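Balancing a Digital Trading Card Game: What We Learned from Drutau
Student project report, Game Design and Development
Submitted 21st December

Why we picked this

When our group sat down in September to choose a project, we all wanted to do something with card games, and it took us a good two weeks of very pleasant arguing to settle on what exactly. Some of us wanted to design a card game from scratch and some wanted to write a bot that could play one. In the end we met in the middle and built Drutau, a small two-player digital card game, and then spent most of the semester trying to find out whether its starter decks were fair to one another. I'm glad we did it that way, even though the game took up far more of our time than the question did!

Drutau is played with decks of forty cards. Each player has a row of five camps, and you win by burning down three of your opponent's. Every turn you draw a card, gain one supply, and spend your supply on units, weather cards or tricks. Anyone who has played a card game on a phone will pick it up in a few minutes (my grandmother did, and she has beaten me twice since).

The decks

We made seven starter decks. Each has its own plan, and we tried hard to give them all a personality. Fajardo is the fast one, full of cheap sailors who hit a camp on the turn they arrive. Damano is slow and heavy and wants to reach turn eight with everything still standing. Multik copies whatever the other player did last, and it was the favorite of everybody in the group and also the cause of most of our bugs. The other four sit somewhere between those three, and we describe them fully in the appendix.

How we tested

We logged 468 games between real people, mostly students in our building who were kind enough to sit down with us over lunch. Players drew a deck at random and played a match of three, then swapped decks and played again. We asked them to write a line or two after every match, and those notes ended up being worth as much to us as the numbers.

We also had a simple bot play 2,698 games against itself overnight. The bot is not clever. It looks one turn ahead and picks the move that does the most damage, so it makes Fajardo look wonderful and has no idea what to do with a trick card. We kept the two sets of results apart for that reason, and we'd advise any group coming after us to do the same.

What the games showed

Fajardo was too strong going first. We had suspected it, but it was still a little painful to see it written down in a table. With one extra supply on turn two it could burn a camp before Damano had put a single unit on the board, and a lot of Damano players told us they felt they had lost before they started. We tried giving the second player an extra card, then an extra supply, and then – after a long evening with too much pizza – both. The extra card on its own worked best.
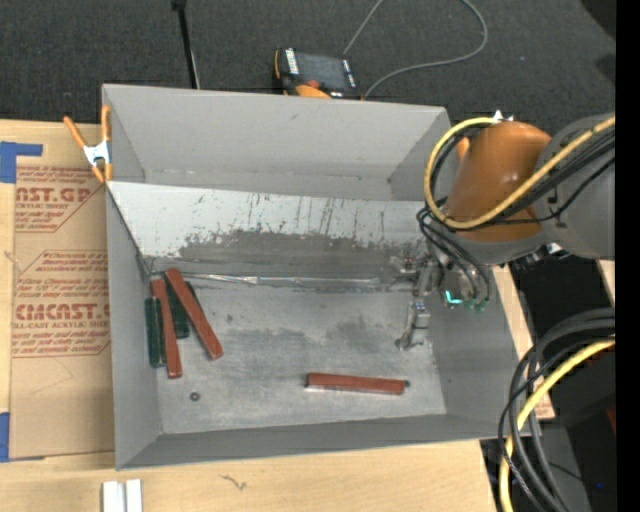 One reader of our draft disagreed with that, and wrote that the extra card only hides the problem, and that the sailors should simply cost one more. It's a fair point and we went back and forth on it for days. We did try the higher cost in a short run of games, and the deck lost so much of its spark that players started asking for a different one when they drew it.

Multik was harder to judge. Beginners lost with it nearly every time, while the more experienced players said it was the most fun they'd had all week. We left it alone apart from one change, which stops it from copying a copy. Before that rule went in, a mirror match could carry on until someone gave up and went to class.

What we would change

We would start playtesting on paper in the first week. We waited until the screens looked nice, and by then every change to a card meant changing the art, the text and the code as well. We would also write the bot so that it can hold a card back, even if it only does so badly. And the weather cards need another look, as hardly anyone played them unless they had nothing else in hand.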